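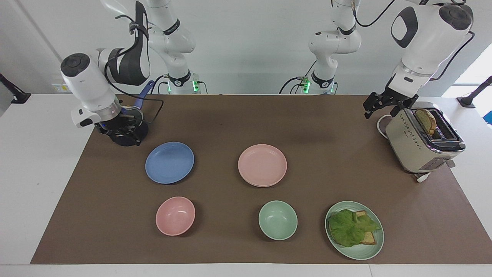

Two robot arms over a paper-covered table, one of them holding a frying pan.

What comes in the box: changes to the Plekano label printer line

Starting in January, the contents of the box will change for all Plekano desktop label printers. We have had a good number of questions on this from resellers, so the full list is set out below. Please read it before you place your next order, as a few items that used to be included now have their own part numbers.

All Plekano desktop printers will still ship with a power adapter, a US power cord and a six-foot USB cable. The starter roll stays in the box too, but it is now a roll of 100 labels in the standard shipping size. The printed manual has been replaced by a single fold-out sheet with setup steps on one side and the warranty terms on the other. The full manual can be downloaded from the support page, and we will mail a printed copy to any customer who asks for one.

The Ethernet cable is no longer included. Most of our customers run these printers over USB or already have network cable on site, and a lot of the ones we packed were going straight into a drawer. If you need one, add it to the order as a separate line. Any standard cable will work. The serial cable is also a separate item now. Customers who connect to older scales or terminals should note that the printer needs a crossover cable. A straight-through cable will fit the port but the printer will not respond, and this is still one of the most common calls our support desk gets.

The wall bracket has been redesigned. The new bracket tilts as well as swivels, and it uses the same four screw holes as the old one, so there is no need to drill again when you replace a unit. Screws are in the bag with the bracket. Wall anchors are not included because the right kind depends on the wall.

Evis handhelds

The Evis handheld scanner keeps its current contents: wrist strap, charging cable, one battery and the belt clip. The charging cradle is sold separately, in single and four-slot versions. The four-slot cradle has its own power supply and should not be run from the adapter that comes with the single version. The plugs look the same, so please label them if you keep both on the same bench.

Batteries from the previous Evis model will fit in the new one and can be used until they wear out. They will not charge in the new cradle, however. If you have a mixed set of scanners, keep at least one old cradle in service for now.

Owino printheads

We are down to the last 52 replacement printheads for the original Owino. Once these are gone there will be no more, as the supplier has stopped making the part. Customers who plan to keep their Owino printers running should order a spare soon. Orders will be filled as they come in, with a limit of two per customer.

Cleaning makes a real difference to how long a printhead lasts. Wipe it with an alcohol pad each time you change the roll, and let it dry before closing the lid. Do not use a blade or a screwdriver to scrape off label glue — scratches on the printhead are not covered by the warranty.

Driver update

Version 13 of the printer driver is now on the support page. It fixes the blank label that some users saw between print jobs, and it remembers the darkness setting after a restart. Remove the old driver before installing the new one. Custom label sizes are not carried over, so write them down first or export them from the settings menu.

Returns

Returns now go to the Lulley warehouse. The old address will forward packages for a while, but it adds several days. Write the return number on the outside of the box and leave out any cables and adapters unless support has asked for them. Packages that arrive by noon on Friday are checked in the same day — anything later waits until the next week.

Part numbers for the cables, brackets and cradles are on the updated price list, which your sales contact can send you.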